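Progress Report to the Raltano Foundation
Suturing Practice Program, Meldale Skills Laboratory
Submitted by Maritza Villanueva, Program Lead
9 Apr 2025

1. Work completed in the reporting period

The laboratory ran 49 bench sessions through the end of March, against the 40 set out in the grant agreement. All sessions used the wound closure exercise agreed with the Foundation at the start of the award. Trainees place interrupted stitches along a cut, tie each one and trim the tails before moving on to the next.

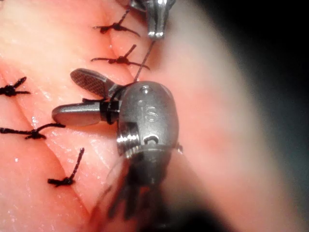
Knot security remains the main point of assessment. Reviewers check that each knot lies flat across the cut and that the edges meet without being pulled too tight. Tail length is now scored separately, as Lavanham requested in its comments on the first report. Scores for tail length vary more than those for spacing, and the teaching notes have been revised to give this step more time.

2. Materials

The change of practice material has been completed. Pads may now carry two cuts, which allows a trainee to repeat the exercise without a new setup. Pad use per session has fallen as a result, and the supplies line is expected to close the year slightly under budget.

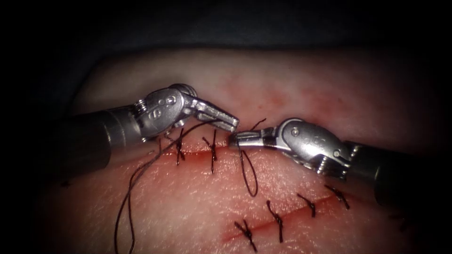
Black suture has been kept as the standard thread for the exercise. Two deliveries arrived late in March - both are now in stock - and no session was canceled on that account. A written storage procedure for opened pads is in place and will be reviewed at the end of the award.

3. Assessment and records

Of the 11 trainees enrolled, all have completed the basic module. Reviewers now record comments on handling of the thread as well as on the finished closure, and pay particular attention to the moment when the suture is drawn through.

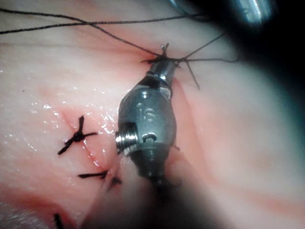 Instrument tips at the closure line, with suture tails to either side.

Comments are returned to trainees in writing. The longer forms have added to reviewer workload, and the laboratory proposes to shorten them before the advanced module, known internally as Puma, begins.

4. Next period

The advanced module will cover longer closures and work with both instruments close together over the cut. The Foundation is asked to approve the transfer of unspent supplies funds to reviewer time.

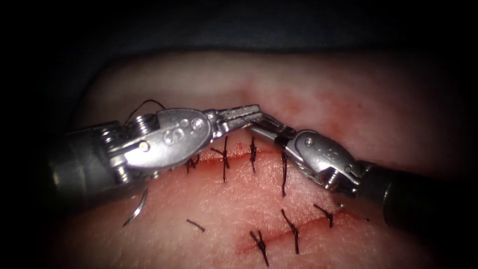

Two-instrument work on a practice pad with two incision lines.

A revised budget table will be sent separately once the transfer has been considered.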